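Uren Opens Second Tableware Resale Warehouse, Expands Replacement Matching Service

June 30, 2018

Uren, a reseller of secondhand and discontinued household tableware, has opened a second warehouse and will begin shipping from it on Monday. The new building adds shelf space for 2,000 crates and takes over all orders for bowls, serving dishes and mixed sets. Plates, cups and flatware will continue to ship from the original location.

The company buys tableware from estate sales, closing restaurants and private households. Pieces are sorted by pattern, checked for chips and hairline cracks, and sold singly or in sets. The catalog currently lists 3,686 patterns, including many that have been out of production for decades.
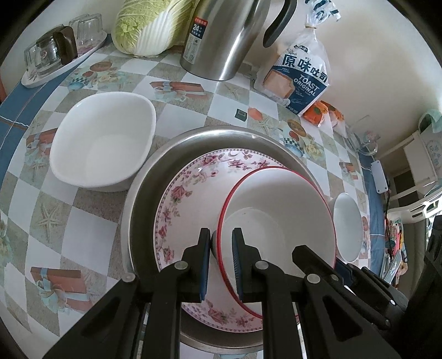
Customers looking for a missing piece can use the company's matching service, which was introduced in January. A customer sends in the pattern name or a photo of the front and back of the item, and staff compare it against the catalog. Requests that cannot be filled right away stay open for 90 days, and the customer is notified by email if a match comes in. There is no charge for the search and no obligation to buy.

With the added space, Uren will also accept larger lots from sellers. The previous limit of 200 pieces per shipment no longer applies to sellers who book a drop-off time in advance. Payment is made after inspection, by check or store credit. Pieces that do not pass inspection can be returned at the seller's expense or recycled.

Inventory at both sites is tracked with Storno, a stock and returns system the company adopted last year. Customers who order from both warehouses will receive two packages but pay for shipping once. Local deliveries will be handled by Flukum.

The new warehouse is not open to walk-in shoppers. Order pickup is available Tuesday through Friday at the original location only.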